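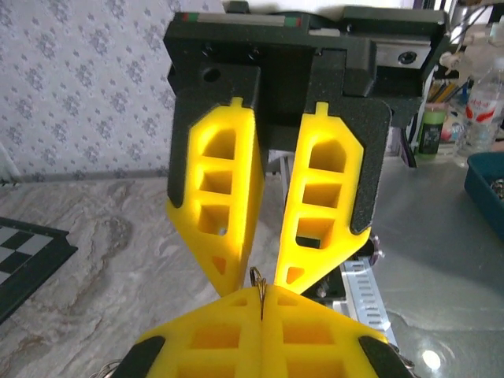 To tune the handover step in Pimamel you need to set three values, and the order is important. Start with the approach gap. The upper fingers must come down open, and the target point is the thing held by the other arm, not the other arm's fingertips. With a thin metal key ring pinched between the lower fingers, the looped wire rises above the tips, into the gap beneath the upper pair, so there is not much space for error in height.

Open the file handover.cfg and set approach_speed to 200. Leave the second arm in hold mode. If it is in free mode, the planner will refuse the pair and write error 361 in the log.

Next, set overlap_ms. This is the time when both grippers are closed on the same object. I use 262 for small things. With a shorter value my ring fell down often - with a longer one the two arms began to pull against each other.

The last value is the mask. The wrist view always contains the yellow fingers, and the Stollex detector likes to take them as objects. Draw the mask with the gripper open, save it, then draw a second one with the gripper closed. Pimamel changes between them by itself.

Run the test with 7 repeats before you go to full speed. The logs are saved in the folder "runs", one file for each repeat.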